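Open Day Hosts and Demo Operators Wanted (temporary, paid)
Drotwood - Kangate site

We need people for the January open day. Two roles, both short, both on the shop floor. Read all of it before you write to us please, last year half the emails asked stuff that was in the ad.

What it is
Clodel opens the small parts sorting cell to visitors for one day. School groups in the morning, trade people and families after lunch. More than 150 signed up so far. Groups of 15, in and out, no wandering. Two arms, one table, yellow bins, steel tray in the middle. Parts get picked from the tray and go in the bins. Visitors stand behind the line and ask questions, lots of them.

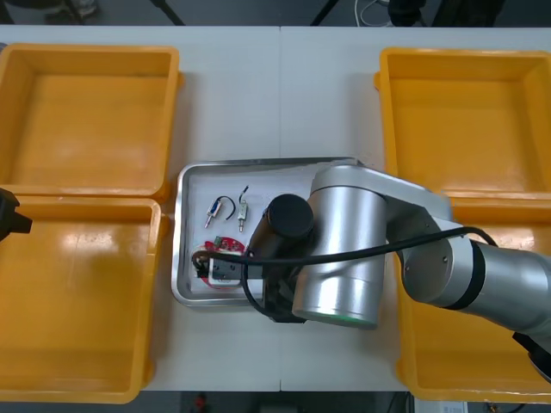
Groups move every half hour, so you have to be ok with cutting people off nicely. Kids first at the front. No bags past the coat rack.

Role 1 - Floor host (most of the spots)
Meet the group at the gate, hand out badges and eye protection, walk them over, do the short talk. We give you the talk. You don't need to know robots. You do need a loud voice and comfortable closed shoes. Spanish a big plus.

Role 2 - Demo operator
You run the cell while the host talks. Load the tray, reset between groups, stop the arms if anything looks wrong. Must have used a teach pendant or similar before, at work or in school. Patience with wires is a must - wires are what the visitors like best and what takes longest to reset.

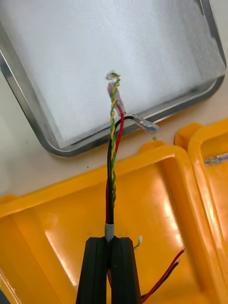 Wire bundle held in the gripper fingers, foam-lined tray behind.

Also for operators: one paid practice evening the week before. Not optional. We go thru the Kingi checklist, which you will get by email, and everybody does a full reset on their own at least once.

Circuit boards are scrap stock, so don't panic if you drop one. Do pick it up tho.

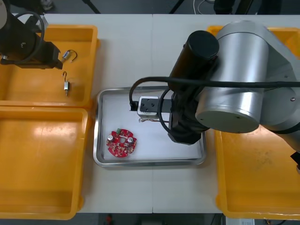

Round red circuit board in the steel tray, demo cell.

Pay
Hosts $85 for the half day, lunch included. Operators $150 for the full day plus the practice evening at the same hourly rate. Paid by check or direct deposit, your choice. Parking is free in the back lot, front lot is for buses only.

You must
- be 18 or over on the day
- be able to stand for most of the shift
- have ID for the gate
- be fine with being in the back of other peoples phone videos

How to apply
Email the Kangate front desk with OPEN DAY in the subject line. Say which role, morning or afternoon, shirt size, and a phone number we can acutally reach you on. Operators add two lines on what you have run before. No cover letter, no resume needed.

Posted Tuesday, December 3, 2024. Open until the spots are filled. We call people back in the order the emails come in.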